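Subject: Re: [brostley-walks] Ridge loop, is it worth the climb?

On a wet evening in February, the earlier message said:

> Has anyone done the full ridge loop lately? The old guide gives
> 3,396 feet at the top and 2,220 at the Plulix trailhead, and I'm
> wondering if the last part is too steep for somebody with a bad
> knee. Also, is the spring at Jitmont still running?

Oh, please go! I did it last month and I'm still grinning. The first hour is an easy grade through the pines, then you come out on the Rostami side and the whole valley opens up — I stood there eating a cheese sandwich and forgot to be cold. The steep part is short. Take poles, go up the switchbacks and come down the same way. The back side is all loose rock and I wouldn't do it with a good knee.

The spring was running fine, though the pipe has moved a few steps downhill and you have to look for it behind the big stump. I filled two bottles.
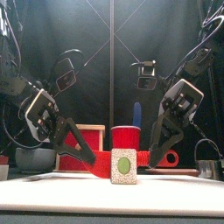
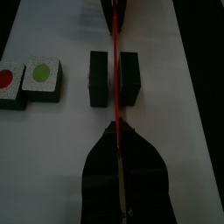

Brostley Walks List, Issue 39

Parking first. The lower lot fills up by 8:30 in the morning, so try the gravel pull-off past the bridge (room for four cars if everybody is nice about it). From there you add 600 yards on the road, all flat.

And the birds! I heard a pileated woodpecker hammering away near the second gate, and there were juncos all over the trail. Bring binoculars if you have them.

If you want company I'm free most mornings in March. Write me off list and we'll pick one with decent weather.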